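## 4. Collecting the demonstrations

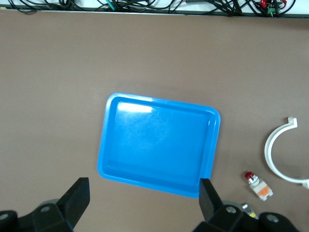 **Figure 3.** Wrist camera view with the blue tray on the table, the gripper fingers open, and a red-capped part and a white bracket to the right of the tray.

I'll admit I thought this would be the easy section of the project. We had an arm, we had a table at the Stuvgate lab, and we had a pile of small parts that all needed to end up in a tray. How long could it take to record somebody doing that over and over? Most of the summer, as we found out.

Every demonstration was driven by hand. Vira Tkachenko and I took turns at the controls, and the task stayed the same throughout: pick up a part, put it in the tray, back off. The wrist camera (Figure 3) was the only view we saved. We did try adding an overhead view early on, and it helped a little, but the whole point of the Burudar set is that somebody with one cheap camera can build on it, so we dropped the second view and threw out the trials that used it.

Between trials we moved the tray by hand and gave it a small turn. I wish I could say we followed a proper random schedule from the start! We didn't. For the first 120 or so trials we just put it wherever felt new, and when I plotted the positions later they bunched up badly on the side closest to my chair. After that we let a short script pick the spot and the angle, and the spread got much better. The early trials are still in the set, marked with their own tag, so you can leave them out if you like.

The tray itself gave us more trouble than the parts did. Its plastic is shiny, and under our ceiling lights you get a bright white patch on the floor of it — you can see one near the upper left in Figure 3. Our first model (a small one, trained overnight just to check the pipeline) kept treating that patch as something to grab. We left the lights alone and recorded more trials with the tray at other angles.

In total we recorded 820 demonstrations. We kept 700 after removing the overhead trials and the ones where the operator gave up, and a second pass for dropped frames brought that down to 686. Vira and I each did the second pass separately and disagreed on 6 trials, which we watched again together and settled one by one. The set was frozen on September 1, 2025, and all the results in Section 5 use that version.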